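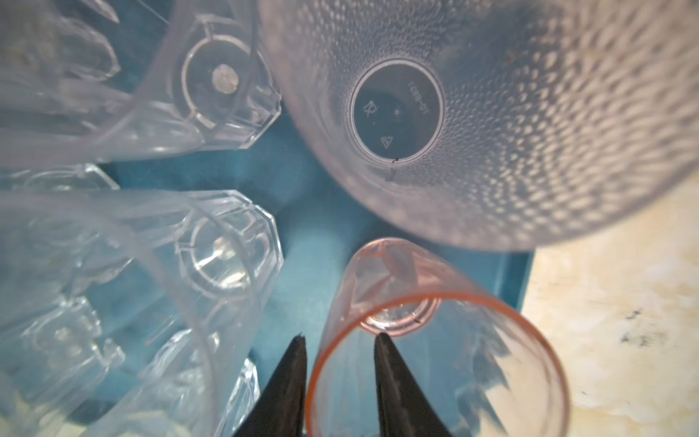 Amville Neighbors Club — Kitchen and Social Team

5 Feb 2023
By Decha Siriwan

Soup evenings are moving to Galbraith Hall

From this month our soup evenings will be held in Galbraith Hall, in the room behind the stage. The old room was pleasant but it became too small for us, and in January several people had to eat standing in the corridor. The new room is warmer and it has a proper sink.

Doors open at 6:30 and we serve until 8. Heather Dalgleish will make her barley soup again, and Rory MacRitchie has promised a lentil one without meat. If you would like to cook in March or April, please write your name on the sheet near the coats. You do not need to be an expert — I started myself with only one recipe from my aunt.

Drinks are water, apple juice and tea. Clear plastic cups will be on the side table for the cold drinks, but please bring your own mug if you want tea.

The winter collection has reached 400 dollars, which will pay for the hall until July. Thank you very much to all who gave.

Parking is on the street only. The gate on the left side stays locked in the evening, so please come by the front steps or by the ramp.

Contact: Beathag Lennox, club desk | © Amville Neighbors Club | Back to top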